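Surden Garment Handling Kit: Set-up Guide
Section 6. Repeating the Lei grasp-point result

Revised Aug 4, 2021. Maintained by Meriem Filali.

6.1 Before you start

This section covers the one experiment most people buy the kit to repeat: picking a single garment out of a cardboard box using the Lei grasp-point method. The method scores points on the cloth from the wrist camera view, picks the highest score and closes the gripper there. The claim attached to it is that a raised fold near the middle of a heap makes a better grasp than an edge or a collar.

Treat that as a claim. We have repeated the work on two arms and got different answers, and the settings below are the ones that gave us the least trouble. They may not be the best ones.

You will need the arm with its wrist camera fitted (Section 3), a finished hand-eye calibration (Section 4), the Cullovero control software and a box of clothing. Use worn clothing if you can get it. New shirts straight from the packet hold their creases and flatter the method.

6.2 Preparing the box

1. Place the box flat inside the marked work area and fix it down. A box that slides will be recorded as a missed grasp.

2. Fold the flaps outwards and tape them. Leave any printing on the cardboard as it is. Some groups cover it with plain paper, and their scores are then not comparable with ours.

3. Drop the clothing in from a height of 40 cm. Do not arrange it. If you catch yourself tidying a sleeve, take everything out and drop it again.

4. Check that the arm can reach all four corners with the gripper open.

CAUTION: Keep hands out of the box whenever the arm is enabled. The protective stop will trip on firm contact, but it is not meant to be tested with fingers.

6.3 Running a trial

1. Start the controller and load the Lei profile. Leave the score threshold at its default for the first session.

2. Move the arm to the viewing pose and wait for it to settle. The score map should appear over the live view.

3. Look at the map before you approve anything. If the brightest patch lies on cardboard, reject the trial and write it down as a rejection. Deleting it is how good numbers get made.

4. Press Approve. The arm will descend, close, lift and hold.

5. Mark the trial as held, slipped or missed. Two garments lifted together count as missed, whatever the software suggests.

6. Empty the box, drop the clothing again and return to step 2.

NOTE: The original write-up does not say how double lifts were counted. We asked and did not get a clear reply.

6.4 Checking the wrist view

Fast moves smear the wrist view, and smeared views score oddly. Scroll through the recording of each trial and look at the approach as well as the final pose. 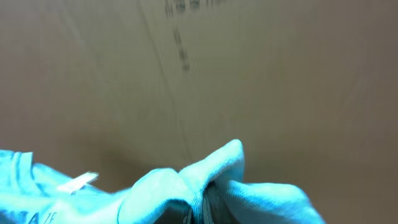 Blur of this sort matters most if you are training on the recordings. The score model was fitted to still views, so anything taken while the arm is moving should be given a low weight or left out. The Walavia add-on has a filter for this, set under Recording, Motion. It works by comparing neighbouring views and is easily fooled by a large area of plain background, so check a batch by eye before trusting it.

If the final view is also smeared, lower the approach speed and repeat the calibration check in 4.5. A loose camera bracket gives much the same fault as a fast arm.

6.5 What to expect

Our full run in May came to 184 trials, of which 145 were marked as held. That sounds respectable until you run the control: same box, same clothing, with the gripper sent to the highest point of the heap and no scoring at all. We could not separate the two with any confidence. Please run the control yourself and report both figures.

Be wary of results from one kind of garment. Soft shirts bunch into tall folds that almost any gripper will hold. Trousers and anything with a lining gave us far more slips, and they were barely represented in the original set.

6.6 Faults

Code 692 on approach: the planned grasp lies outside the reach limit. Move the box closer and repeat 6.2, step 4.

Score map flat or missing: the profile has not loaded. Restart the controller and load it again.

Gripper closes above the cloth: depth offset is wrong. Go back to Section 4.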